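Hi Colin,

You asked for the spring report in plain English and under two pages, so I'm going to have a go at it! This covers the pattern and surface workbook for the Varnoneck adult learning program, everything from the start of the grant up to March 9, 2022.

**Where the workbook stands**

The first half is written and laid out. Chapters one to four (repeat, scale, contrast, and color on a budget) have gone through two rounds of edits and I'm pretty happy with them. Chapter five, on mixing patterns in one small space, is drafted but still baggy. I keep wanting to cram in my whole life story with drapes, and Mirko Galli keeps crossing it out with his green pencil, quite rightly.

Chapter six is the one I'm behind on. It was supposed to be about borders and edges, and then the people who tried the early lessons told us they cared a lot more about matching a repeat across a seam. So I've thrown out my outline and started over. I think the new version will be better, but it cost me a good chunk of February and I'd sooner tell you that now than in May.

**The trial classes**

We ran the first trial in the back room at Sernulness with 18 people signed up, and 16 of them stayed to the end, which made my month. They're a lovely mix: retired folks, a couple of new parents, one man who wants to redo his late mother's sewing room and brought the old paper in a shoebox. The exercise everybody loved was the one where you cut a window in an index card and slide it over a pattern until you find the smallest piece that repeats. People were still doing it on the bus home, I'm told.

The exercise that flopped was color naming. I'd written a long worksheet on the difference between crimson, magenta and rust, and it started an argument that ate up most of an hour (a fun hour, but still). I've cut it down to one page. The bit I kept is about putting a big, bold flower on the walls and a thin, wandering vine underfoot, and letting the pale backgrounds do the work of holding them together.
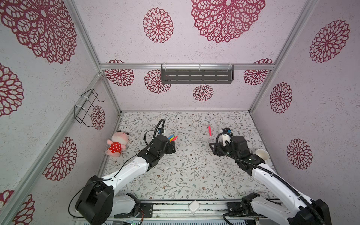
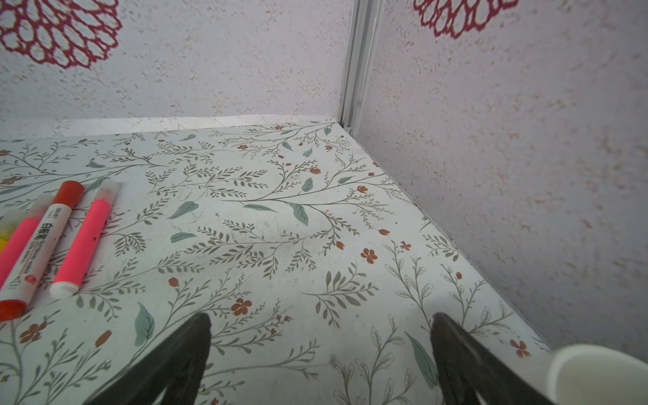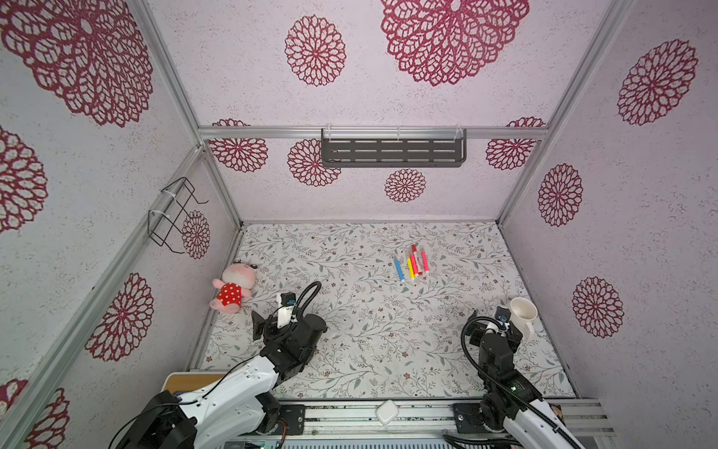

*Big red motifs on a pale speckled wall, small leaves and blossoms below.*

The second trial is set for Carbone in May, and I'd like to keep it smaller. With a full room I couldn't get around to everyone, and the quiet ones at the far table mostly helped each other. They did fine, but I missed half of what they were asking, and those questions are gold for the teacher notes.

**Money**

We've spent $825 so far on paper samples, card stock, cutting mats and the first proof copies. Another $495 is promised to Brustolora for the second set of proofs, which I haven't been billed for yet. Nothing else big is coming that I know of. I did underspend on travel, as Mirko drove us both ways every time and won't put in for gas. I've asked him twice! If you could drop him a line yourself, he might listen.

**What I need from you**

Two things, really. Could you let me know whether it's okay to move the leftover travel money into printing? The color pages look muddy on the cheap stock, and a book about pattern with muddy pictures is going to be a hard sell.

And I'd love an answer on the large-print edition. Three people at Sernulness asked for one without any prompting from me. If it's a yes, I need to know before chapter six gets laid out, because the fold-out repeat sheets would have to be redrawn at the bigger size and that's slow work by hand.

Mirko has the edited chapters ready to send over whenever you want them. Chapter five will follow once I've dealt with the drapes.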